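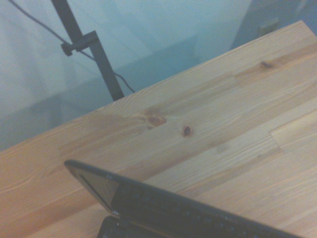

Demonstration gathering

4 min read

Demonstration gathering is the business of collecting examples for a robot arm to learn from. I look after this entry on the Curnen wiki, so forgive the chattiness - I do this for a living and I get carried away!

One example is called an episode. You pick a task, say closing the lid of a laptop, and record the whole go from start to finish: what the cameras saw, where the joints were, what the gripper was doing. Our Pratau set has 57 episodes of lid closing, and I'd happily take more.

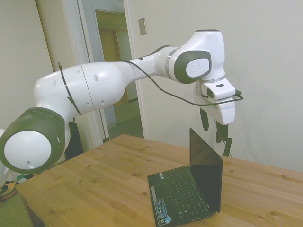 Varying the start

Move the laptop between episodes. Turn it, slide it nearer the edge, change how far the lid is open. Modupe Iyamu once gave me 14 lovely, smooth episodes with the thing in exactly the same spot, and the arm learned that spot beautifully (and nothing else).

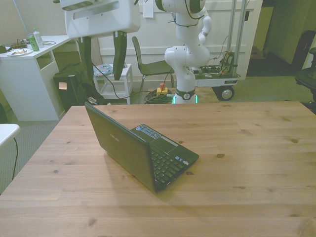 Photo: Lajos Major / Curnen wiki

A small netbook on a pine table is plenty to work with. I leave the rest of the room as it is, chairs and desk and all, and I keep the clumsy episodes too, provided the arm recovers - Lajos disagrees with me on this and has his own section on the talk page.

Related entries
Episode labelling
Flullitz format
Moradi gripper notes
Wrist cameras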